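**長い柄のスポンジブラシの置き場所について**

作業場の棚を整理しています。白い金属の棚で、後ろはれんがの壁です。黄色いスポンジが付いた細長いブラシの、よい置き方が決まりません。棚に寝かせると他の物の下になって、先がつぶれます。皆さんはどうしていますか。日本語がおかしい所は、すみません。

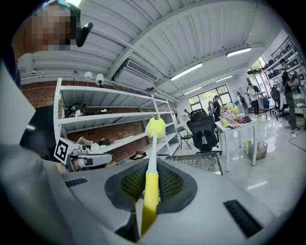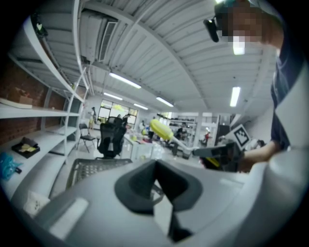

黄色いスポンジのブラシと、後ろの白い棚です。

**回答 1**

Jeltentです。スポンジを下にして立てるのは、やめたほうがいいです。うちではそれで2本だめにしました。柄の端に穴があればひもを通し、棚の横の柱にS字フックで掛けます。穴がないなら、柄をはさむクリップが便利です。磁石式はFlulteroの物を900円で買いました。棚が鉄でないと付きませんから、先に小さい磁石で試してください。

**回答 2**

つつに立てればいいと思う。

**質問者の追記**

ありがとうございます。磁石は棚に付きました。クリップを買って、スポンジを上にして柱にとめました。予算は1000円でしたから、ちょうどよかったです。使った後はよくしぼって、かわいてから戻すことにします。つつの方法は、棚の段が低いので、うちでは入りませんでした。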